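Study Room Booking at Daltmont: A Student Project Report

Submitted 2025-08-06

Summary

This project looked at how students book and use the group study rooms in the Montecinos building. We wanted to find out why the rooms are so often shown as full on the booking page while students complain that they stand idle. We used a survey, the booking records, and door checks. Our main finding is that many bookings are made early and then not used, and that the current system gives no easy way to release a room.

Background

The study rooms are booked through a web tool called Stirneo. A student can reserve a room up to two weeks ahead, for a block of two hours. There is no check-in. If the student does not come, the room stays reserved until the block ends. Before Stirneo, rooms were booked on a paper sheet at the front desk, and anyone could cross out a name after fifteen minutes. Several older students told us they liked the paper sheet better, although they agreed that it led to arguments.

The rooms are not all the same size. The two small ones have a round table and a wall screen. The larger ones have long tables and are popular in the weeks before finals.
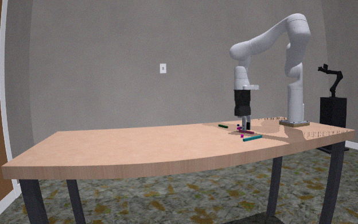 Method

We sent a survey to students in three departments and received 129 answers. The survey had nine questions, most of them multiple choice. We asked how often people booked a room, how far ahead, and whether they had missed a booking during the term.

The library office gave us the booking records for four weeks with the names removed. There were 300 bookings in that period. We then checked the rooms against the records by walking past twenty minutes after the start of each block and writing down whether the room was in use. We did this in shifts. Every block in the four weeks was checked, including evenings.

We did not go into the rooms or speak to the people in them. A room with only a coat or bag in it was marked as in use. This rule probably made our count of missed bookings a little low.

Results

Of the 300 bookings, 104 were not in use when we checked. Missed bookings were most common for the first block of the morning and for Friday afternoon. Bookings made more than a week ahead were missed more often than bookings made the same day.

In the survey, 64 students said they had missed at least one booking during the term. The most common reason was that the group changed its plans. The next was that they forgot. A few wrote that they booked two rooms on purpose and decided later which one to use. Most of those who missed a booking did not cancel it. Many did not know that they could, and the cancel link in Stirneo is at the bottom of the confirmation email, under the building rules.

We also asked what people did when no room was free. Most went to the cafe or worked in the hallway. Some went home and finished the group work by phone, and they said this took longer.

Options Considered

We looked at three changes. The first was a shorter booking window of three days. The second was a check-in code on the door, with the room released after fifteen minutes. The third was a reminder message with a cancel link at the top, sent on the morning of the booking.

The door code would need new hardware. The library office had already looked at a door panel made by Fusunura, but there was no money for it this year. The shorter window and the reminder can both be done in the Stirneo settings. The survey answers were split on the shorter window. Students with jobs off campus were mostly against it, as they plan their week in advance.

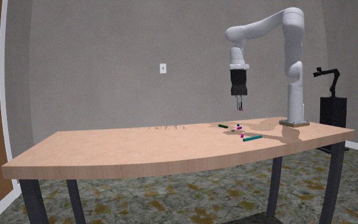
Would a reminder message alone fix the problem?
It would help with forgotten bookings and changed plans, but students who book two rooms on purpose would still need a limit of one booking per block.

Recommendation

We recommend the reminder message and the one-booking limit, starting next term. The booking window should stay at two weeks for now. The door check should be repeated in December, when demand is highest, using the same twenty-minute rule so that the numbers can be compared.

Limits of the Project

Our four weeks did not include finals. The survey went to only three departments, and students who never use the rooms were less likely to answer it. We also had no records from the paper sheet, so we could not compare the two systems.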